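Hudmont opens simulation kit for two-armed robots to small shops

Hudmont has put its simulation kit for two-armed robots on general sale, after a test period with 17 customers that ended in April. The software, called Slanina, lets a shop try out a handling job on screen before any hardware is ordered.

The kit comes with a library of 21 household and workshop objects – boxes, drawer units, bottles and the like – which users can place on a table and assign to one arm or both. Licenses are sold by the seat and run for a year.
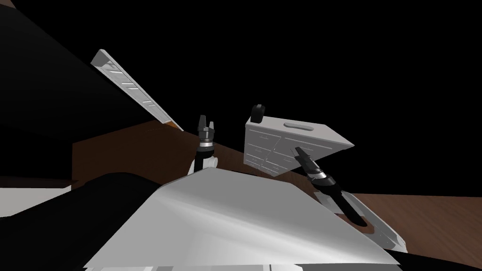

Products & Services

Simulated handling jobs, such as one with a white box marked out in drawer shapes and a gripper on either side of it, can be saved and rerun with different arm speeds or grip points. Results are exported as a plain table.

"Most of our customers want to know if a part can be reached with both arms," said Tamara Ilie, product manager at Hudmont. "They used to wait weeks for that answer."

Darius Tudose, who tested the kit at packaging firm Filtik, said setup took his team four days. He liked the object library but found the lighting controls limited and the manual thin – "we called support more than we wanted to."

Version 2601 is available now. An update with soft objects such as bags and cloth is planned, but Hudmont has not set a date.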